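第四讲 花纹、底色和眼睛:图案怎么影响我们看东西
(视觉设计基础,课后整理稿)

上次课有同学跟我说,听完色相环那一讲回去把自己房间的窗帘换了,我挺高兴的,但也有点心虚,因为那一讲我只讲了单色,没讲花纹。花纹这个事情比单色麻烦得多,今天就专门讲它。讲义是我周五晚上凭着板书照片敲出来的,有些地方啰嗦,大家将就着看。

先从一个老问题说起:一块布,一张墙纸,远看和近看为什么不是一个颜色?

大家还记得我带来的那两块格子布吧,一块格子大,一块格子小,用的是同样的红和同样的蓝。放在讲台上,坐第一排的同学说两块都是红蓝格;坐最后一排的同学说小格那块发紫。这就是空间混色。眼睛分辨不开太细的色块,就把它们搅在一起看了。点彩派的画家吃的就是这碗饭,老式印刷的网点也是。所以选花纹的时候第一个要问的是:人站多远看?餐厅的墙,人坐下来离它也就一臂远;走廊尽头的墙,可能要隔着整条走廊看过来。同一款墙纸放在这两个地方,效果差得很远。

第二个概念是花纹的尺度。我自己习惯分成大花、中花、碎花,没什么学术依据,就是好记。碎花远看会糊成一片底色,比较安静;大花不管多远都在那儿喊你,它会跟家具抢。中花最难办,有时候安静,有时候闹,全看颜色之间的明度差。

说到明度差,这是今天我最希望大家带走的一点!很多同学一觉得花纹太闹,第一反应是颜色太多,要减颜色。其实大家可以试试先不动颜色的数目,把图案转成灰度看看。如果转完之后深深浅浅差得很厉害,那它怎么减都闹;如果转完之后几乎是一片匀匀的灰,那哪怕里面塞了六种颜色,看着也还是柔和的。我以前给Fakonness做过一套布样,客户嫌吵,让我砍掉两个颜色,我没砍,只是把最深的那个蓝提亮了一点,拿回去他们就说行了(当时我没好意思讲我其实一个颜色都没减)。

第三点,线条的方向。直条纹有很强的方向感,竖条显高,横条显宽,这个说法大家从小听到大,我就不展开了,而且它也没有传说中那么灵。我想多讲讲曲线,尤其是像地图等高线那样一圈套一圈的曲线纹。这种纹样没有明确的上下左右,眼睛跟着线走,走着走着就绕回来了。好处是拼接的时候不太挑方向,坏处是它会让人不太容易停下来,除非里面有一些小的、颜色跳出来的点让视线歇脚。
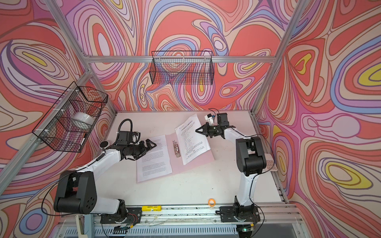
图一 等高线式曲线纹样与白色桌面,留意右侧墙面上的黄色水滴形。

接着说歇脚的问题。珊瑚红、淡紫、长春花蓝这一类颜色放在一起,冷暖都有,又都不算太重,彼此之间推推搡搡但不打架。芥末黄在里面占的面积很小,可是眼睛偏偏爱往那儿去。小面积的对比色就有这个本事,黄和紫本来又是对着的。我们管它叫点缀色,做饭的同学可以理解成最后撒的那把葱花。葱花撒多了就成了葱油饼,分量要自己拿捏。

再讲留白。花纹周围如果有一块干净的平面,白的也好,灰的也好,花纹反而更好看,那块平面也会显得更亮、更规整。这叫同时对比,教材里有专门的一节,我就不抄了。做室内的同学常犯的毛病是墙花、地花、沙发也花,每一样单拎出来都漂亮,放一起就没地方看。我的土办法是:有一面在说话,就让另一面闭嘴。

不过也有反例。Rafsan Munasinghe同学上次交的作业里就故意把墙和桌布用了同一套纹样,只改了大小,桌子差不多融进墙里去了。我给了高分,因为他说得出为什么:他就是想让桌上的盘子跳出来。底和图的关系是可以设计的,你想让谁当图,就把其他的都推到底里去。动物的保护色也是这个道理,豹子身上的斑点在动物园里很扎眼,到了树影底下就很难找。

这里插一句,有同学课间问我,花纹复杂的背景前面放东西,是更难认还是更好认。答案要看东西本身。如果东西是纯色、轮廓又整齐,放在曲线花纹前面其实不难认,因为两者的性格差太远。如果东西自己也花,轮廓又碎,那就真的要找半天了。大家可以回家拿一个纯色杯子和一条花丝巾,在花床单上试一试,很好玩的!

课堂上讨论的那个案例,Skidico的候诊区改造,我把要点再记一下。原来的墙是纯白的,来的人说冷清;后来换了大花,又有人说头晕。最后的方案是把大花只留在一面墙上,其余三面取花里最浅的那个颜色刷平。有同学提出为什么不取最深的,我觉得问得好,深色会让房间往里收,候诊区本来就不大。但如果是Seneviratne那样的大厅,取深色就完全可以考虑。

作业(十二月第一次课前交):
1. 找一块你身边的花纹,衣服、包装纸、地砖都行,拍彩色一张,转灰度一张,写写两张给你的感觉有什么不同。
2. 用四种颜色设计一个曲线纹样,其中一种当点缀色,面积自己控制,写清楚你为什么放在那个位置。
3. 选做:把第2题的纹样放大和缩小各一次,贴在墙上,退到房间另一头看,记下颜色有没有变。

字数不限,但请不要从网上抄色彩心理学的段子,什么红色促进食欲之类的,我看过太多遍了。

参考阅读我放在Flelto的课程文件夹里,一共14页,第2页有个表印歪了,凑合能看。下一讲讲材质和反光,请带一样表面发亮的小东西来,勺子就行。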